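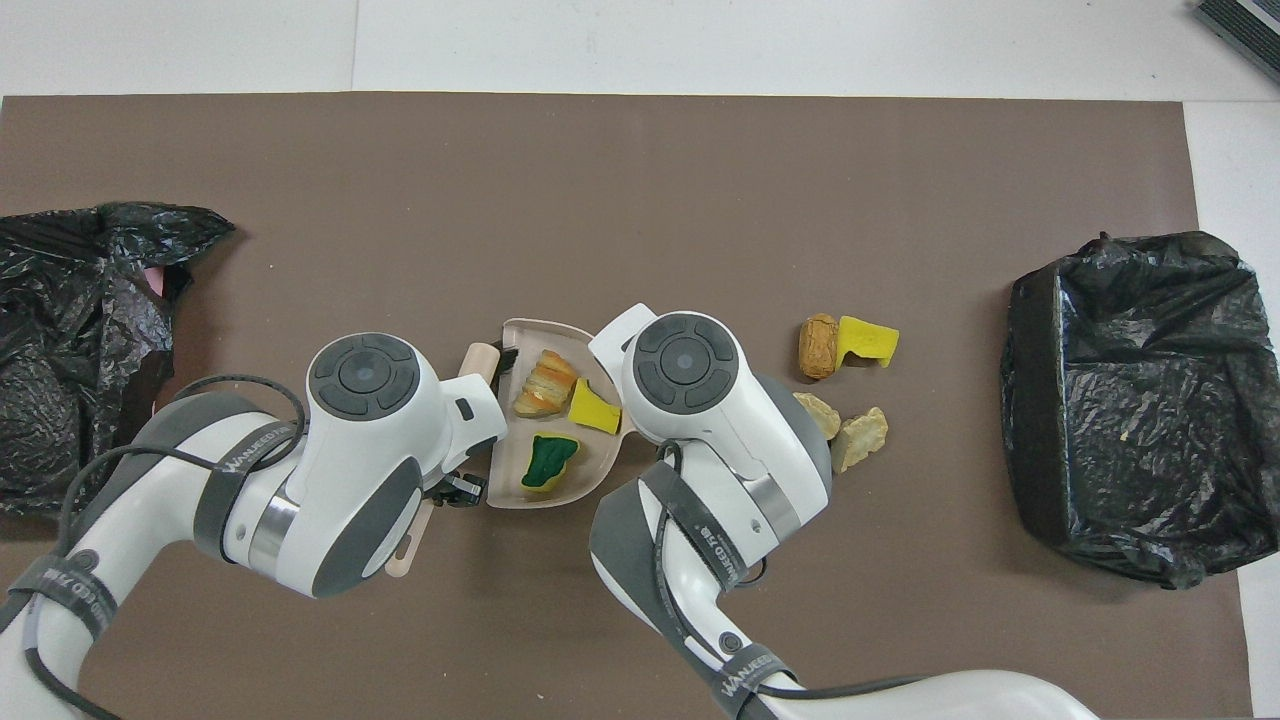
Both arms on the divided tray, brown mat underneath.

Frequently asked questions about the Herath table-clearing build

Last updated 30/07/2020

What is Herath, exactly?
Herath is our two-armed dish-clearing project, put together in the shared workshop at Skirncombe over a good many evenings and far too much tea. We'd like it to pick up a tray, get the leftovers off it and put them in a bag, and we're happy to say we are part of the way there!

Why two arms? Wouldn't one do?
We started with one, and it pushed the tray all over the table like a puppy with a food bowl. With a gripper on each side, the tray stays put while we work out the tipping. If your trays are heavy or have a proper handle, you may well get by with one.

Do you use real food?
No, we use toy food and bits of sponge. A toy croissant is the same shape every time you set it down, and you can leave it out overnight. The sponge pieces are good practice for things that squash (and they cost next to nothing).

What are the straps for?
They go around the arms near the wrist. Ours say WANEED on them, which is the question we get most by email, but any soft strap that fits snugly should do. Leave a generous loop in the cable wherever the arm bends – we were stingy with ours at first and regretted it.

Does the mat matter?
More than we expected. Our tabletop is white, and the pale tray was hard to pick out against it. Brown was simply what the workshop had on the shelf, and we've grown fond of it.

How well does it work?
We've logged 227 tries so far. Lifting the tray is fairly dependable now, but tipping it cleanly is another matter, and crumbs are still our great enemy. We run the arms at 40 percent speed and would ask you to do the same until you trust your setup.

Can I have the files?
Of course. The notes and settings are in the Venent folder on the Stultero site, free to copy and change. The download can take up to 2 minutes on a slow connection, so please be patient with it.

Can I come and see it?
Please do! We'll have the arms out on open evenings through August. Drop us a line first so we can save you a stool.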